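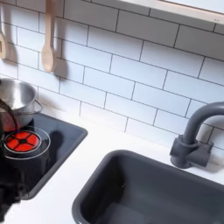
Week 4 handout, Play Environments 1, Ondlow campus. Topic is the home corner and how much real kitchen you put in it. Start with the cooktop, kids go there first. Ours has a black glossy top set into a white bench, one burner showing red and orange, split in quarters by a dark cross, thin silvery ring around it. Reads as "on" from across the room. Compare to the Miranda centre kitchen (slides from last week), four grey circles, no colour at all, and the kids there kept asking which one was hot.

Key terms for today
Realism: how close the prop is to the thing at home.
Affordance: what the prop invites the hand to do. Handle invites grab, knob invites twist, hook invites hang.
Open-endedness: how many other things it can be. A spoon is a microphone, a wand, a paddle. A toaster is mostly a toaster.

Realism and open-endedness pull against each other, esp. under threes. Over fours cope with a block for a phone. Toddlers mostly want the phone. See Prorham reading, p. 29, skip the table.

Pots. Metal or plastic? Metal is louder, heavier, feels like Mum's. Side handles better than one long handle for small hands, two kids can carry together. Put real pasta in if your centre allows it (check the food play policy first, some services have dropped it altogether).

Storage. Hang things where a child can reach and can see the gap when something's missing. Pack-away gets much quicker. Tubs are where utensils go to die. If you only change one thing on prac, change that. 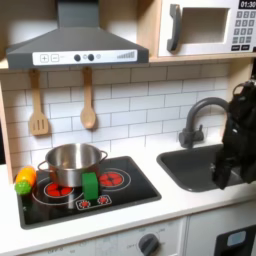 Fig. 2. Slotted spatula and spoon on pegs under the hood, microwave on the shelf at right.

Note the printed stuff vs the stuff that sticks out. Plus and minus on the hood panel, little bar graph, number pad on the microwave, 01:30 on the display. All of that is literacy and numeracy print, doesnt need to do anything. Children "read" it anyway. Good observation prompt: write down word for word what a child says while pressing numbers. Cooking time talk, counting, bossing a friend about dinner.

Height. The Cilico catalogue gives 1104 mm for their tall unit, fine for preschool, too high for the toddler room unless the top shelf is just display. Measure your own childern's reach before ordering anything, standing flat, no tiptoes.

For next week: sketch a home corner for 2 age groups, label every prop R (realistic) or O (open), bring to tute. Half a page on what you'd leave out.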